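The Patience of Green: an afternoon with Lụa Tôn

By Gregor Moffat
March 2026

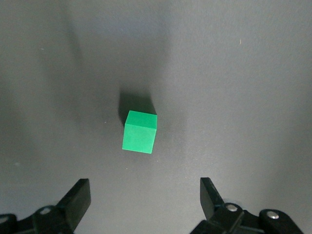
One green cube on a gray surface, lighter on top than on the side.

Lụa Tôn has been mixing paint for other people's houses for most of her working life, and she still gets asked, at least once a week, for "just a normal green." She laughs when she tells me this, and puts the kettle on, and then forgets the kettle entirely for the next half hour while she explains why there is no such thing.

"They come in with a leaf," she says. "Or a sock. A man came in with a pickle in a sandwich bag, and I matched it, and he was very happy. But then he put it in a hallway with no window and he came back the next month and said I had given him brown."

Her shop in Gestville sits two doors down from the bakery, and you can smell both from the corner, which is an odd combination until you get used to it. She took it over from Quang Tạ, who taught her the trade and who, she says, never once wrote down a formula. He kept it all in his head and in a row of coffee cans with dabs of color on the lids. When he retired she spent the whole of that winter copying the lids onto cards. The card drawer now holds 2,368 colors, and 46 of them are greens she would be willing to put on her own walls.

I asked her what goes wrong with the rest.

"Nothing goes wrong with them! They are good colors. But green is bossy about light. Blue will forgive you. Green looks out the window to see what the trees are doing and then it copies them, or it fights with them." She holds up a card painted a strong emerald and tips it toward the ceiling lamp, then away, and it drops a full shade as it goes. "Same paint. Same card. People hold the sample flat on the counter and they choose the color of the top of it. A wall is standing up. So hold it up!"

It is such a plain piece of advice that I was a little embarrassed never to have thought of it, having painted my own kitchen twice in two years.

We talked for a while about that kitchen (she was kind about it) and then about where she grew up. Her mother, Hằng Lưu, dyed cloth at home, and the yard was strung with lines of it all through the dry months. Lụa remembers being sent out to turn the wet cloth so that neither side would fade before the other, and being scolded for daydreaming under it. "I liked how it looked from underneath, with the sun coming through. I think I have been trying to get that into a can ever since, and you can't, of course. Paint doesn't let the sun through. But you can get close if you put in a drop of yellow and leave it alone."

Leaving it alone is a theme with her. She has an assistant now, Lợi Võ, who is eight months into the job and, by her account, has a better eye than she had at his age and far less patience. He wanders through from the back while we are talking, wiping his hands, and I ask him whether that is fair.

"It's fair," he says. "I look at it wet and I want to fix it. She makes me wait for it to dry and then it's usually fine."

"Usually," says Lụa.

"Except the dentist's office."

Neither of them will tell me anything more about the dentist's office.

The color she is proudest of is one she calls Hồ, which she mixed for a customer who wanted a bedroom the shade of a lake he had fished on as a boy. He had no photograph, so they went back and forth on it from early fall until December – he would take a small can home, paint a board, sleep on it and ring her in the morning. She kept every board. They are stacked behind the counter and she goes through them for me slowly, remembering what he said about each. Too cold. Too much like a hospital. Nice, but a different lake.

"And then one morning he didn't ring," she says. "He came in and bought two gallons."

By this time the kettle had been remembered, and we had our tea standing up at the counter while Lợi served a young couple who wanted something for a nursery. They had brought a leaf.

Comments

PaintedLady: I still have a bathroom Quang mixed for us and I dread the day it needs touching up. Did he make it onto the cards, does anyone know which drawer?

M. in Gestville: Held my sample up against the wall last night after reading this and have now changed my mind completely. My husband is not thrilled.

rollerandtray: Would love to hear about the dentist's office please, Gregor!

Tess: My grandmother dyed cloth too, and we had to turn it just the same way. Lovely to read this, thank you.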